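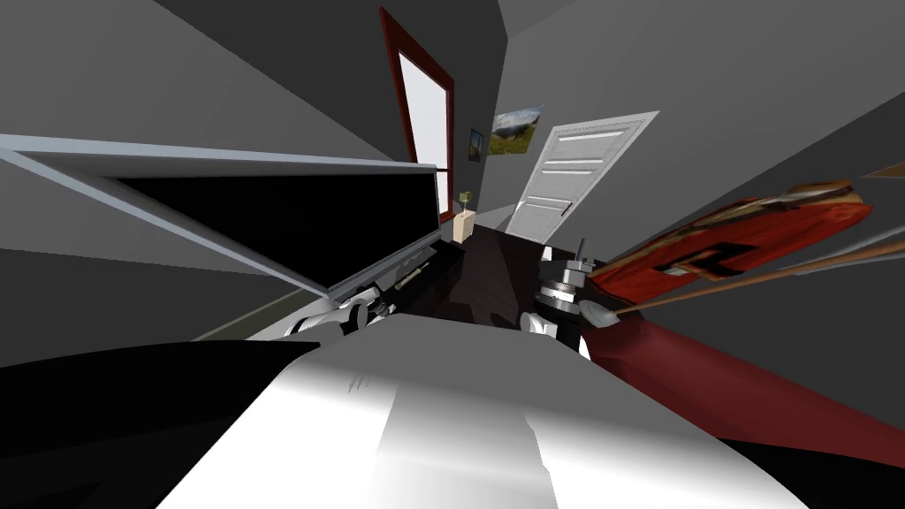

FOR IMMEDIATE RELEASE

Likivine Opens Its January Clearance, Having Run Out of Shelves

LAPOINTE, 2 January 2022 – Likivine, the consumer electronics retailer that spent the fall telling customers to shop early, has announced a clearance sale for everyone who didn't listen. It begins Monday at all 30 Likivine stores and on the company's website, and it continues until the stock is gone or the buying department orders more of it, whichever comes first.

The sale covers 446 products, among them smartwatches, fitness bands, wireless earbuds, tablets and a quantity of watch straps in a shade of green that looked much better in the catalog.

"We were very confident in the fall," said Yvette Fortin, head of buying at Likivine. "I still have the spreadsheet. It's a beautiful spreadsheet. We ordered as if every wrist in the region would need something new on it by Christmas, and a good many wrists turned out to be fine as they were."

Leading the sale is the Stuline smartwatch, which tracks steps, sleep and heart rate and will tell you to stand up during meetings. Both case sizes are included, along with last year's version, which differs from this year's version mainly in its box. Shoppers who buy any Stuline watch can add a second strap at half price. Shoppers who choose green can have it for nothing, and are encouraged to tell their friends.

Galtero wireless earbuds are also marked down, in black, white and a limited color named Dusk, which is gray. Charging cases are sold separately as well, for the many customers who have washed one with their jeans.

Likivine has also changed the way it shows its prices. Each sale tag will carry the price the item sold for in November, printed in the same size type as the new one. The idea came from Clifford Tremblay, director of stores, after he spent an afternoon on the sales floor and listened to shoppers discuss the old tags.

"A gentleman asked me who had ever paid the higher price," Tremblay said. "I went to look it up. It took a while. We have new tags now."

Other terms of the sale:

Purchases are limited to five of any one item per household. Purchasing has asked that an exception be made for straps, and it has been.

Unopened items may be returned through the end of May. Opened items may be returned within 30 days, with all the parts that came in the box, including the small one.

Holiday gift cards are welcome, in stores and online. Likivine records show 3578 of them still unspent from this season. The finance department would have been happy to leave the matter there, but was outvoted.

Old smartwatches and fitness bands may be traded in at any store for credit toward a new one. Devices must switch on and must be signed out of the previous owner's account. Staff cannot guess passwords, though some have been asked to.

Online orders ship from the company's Lapointe warehouse, where Lise Gosselin manages the night shift. Gosselin said her team is ready for the rush and would mostly like the floor back.

"There are pallets in the break room," she said. "We've been eating lunch on fitness bands since the first week of December. Please buy them."

Stores open an hour early on Monday. There will be coffee while it lasts. No line is expected, but anyone wishing to form one may do so to the left of the main doors.

About Likivine

Likivine sells phones, watches, audio equipment and the cables that go with them, as well as several cables that no longer go with anything. Its head office is in Lapointe.

Media contact

Begoña Tejada, Likivine press office. Requests for review units should state the product and preferred color. Requests for green will be filled the same day.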